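# Chapter 4: Where the Heat Goes

Put your hand flat on the back of an old refrigerator sometime, or on the lid of a laptop that has been busy all afternoon, and you will have met the subject of this chapter already.

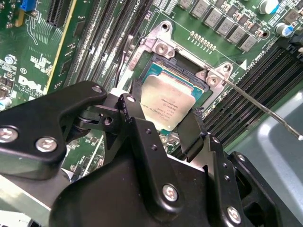

Heat is one of those words we all use before we ever study it, and that is mostly a good thing. You know that a spoon left in hot soup gets warm at the handle end, and you know (perhaps from a painful childhood lesson) that a metal slide in June is a very different proposition from a wooden bench sitting right beside it. What I would like to do over the next several pages is take that everyday knowledge, which is worth more than students usually think, and give it some bones.

Let's begin with the soup. Heat moves from the warmer thing to the cooler thing, and it keeps on moving until the two are at the same temperature. It travels up the spoon because the tiny particles in the hot end are jiggling hard and bumping their neighbors, and those neighbors bump theirs, and so on all the way to your fingers. We call this **conduction**. Metals are very good at it. Wood, wool, and still air are poor at it, and so your grandmother's wooden spoon stayed comfortable to hold no matter how long she stood there stirring.

The second way heat gets about is **convection**, and for this one you need something that flows. Warm air rises over a radiator, drifts across the ceiling, cools, and sinks again by the window. A fan hurries the whole business along. So does a breeze, and anyone who has blown on a forkful of potato has done a perfectly respectable convection experiment at the dinner table!

The third way is **radiation**, and it needs nothing in between at all. Sunlight crosses empty space and warms your face. A campfire warms your shins while your back stays cold, however much you shuffle around.

Most real objects do all three at once, and part of becoming good at this subject is learning to ask which one matters most. Take a computer processor, which makes a great deal of heat in a very small space. That heat passes by conduction into a block of metal pressed against the chip, then spreads out through thin metal fins, and then moving air carries it off. We will come back to those fins in Section 4.2, where you will see why so many thin ones do better than a single thick lump.

## Before you read on

Fill one mug with hot tap water and another with the same amount, but cover the second with a saucer. Wait 20 minutes and test both with a kitchen thermometer. Write down your numbers, even if they look odd to you, and keep them handy for Section 4.1.

**Words to watch for:** conduction, convection, radiation, insulator, temperature, thermal contact

## 4.1 Heat and Temperature Are Different Things

A bathtub of lukewarm water holds far more heat energy than a teacup of boiling water at 100 °C, though only one of them will scald you.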